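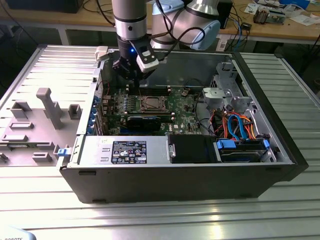
Arboleda Halts Robotic Teardown Line After Gripper Fault, Issues Update to Operators

Arboleda, which builds robotic cells for taking apart used desktop computers, said in June that it stopped work on its test line after a gripper failed to let go of a memory module when told to. The arm began its return move with the module still held at one end and pulled against the motherboard until the force limit stopped it.

No one was hurt. The operator on duty was outside the marked area and pressed the emergency stop. The motherboard and the memory slot were damaged and the computer was scrapped.

The company reviewed the logs and found that the control software, called Udar, had treated a "release" command as finished once it was sent. It did not wait for the gripper to report that its fingers were open. On most cycles the gap made no difference. On this one the gripper was 300 milliseconds late, and the arm was already moving.

A second problem came up in the same review. The force limit for the return move had been set at 150 newtons, a value carried over from an earlier job lifting whole cases. That is too high for work near a motherboard.

"The arm did what the program told it to do, and the program was wrong," said Hanyu Jin, head of engineering at Arboleda. "We should have caught the force setting when we changed jobs. It was on a checklist, and the checklist was signed without the number being read back."

Arboleda has made two changes. Udar version 2 holds the arm still until the gripper confirms it is open, and stops the cycle if that signal does not arrive. Force limits are now stored with each job and can't be carried over from one to the next.

Prusia, the recycling firm that runs the same cell at its Atton site, was told the same afternoon and switched to manual removal of memory and cards. It will stay on manual removal until the update has been installed and checked there. Removal of side panels by hand was not affected.

Operators using an earlier version of Udar should stop automatic memory removal, keep hands out of the case while the arm has power – including when it looks idle – and contact Arboleda support to schedule the update. There is no charge. Sites that have seen a late or missed release are asked to save their logs before restarting the controller, as a restart clears them.

Arboleda is based in Atton and supplies disassembly equipment to computer recyclers and repair shops.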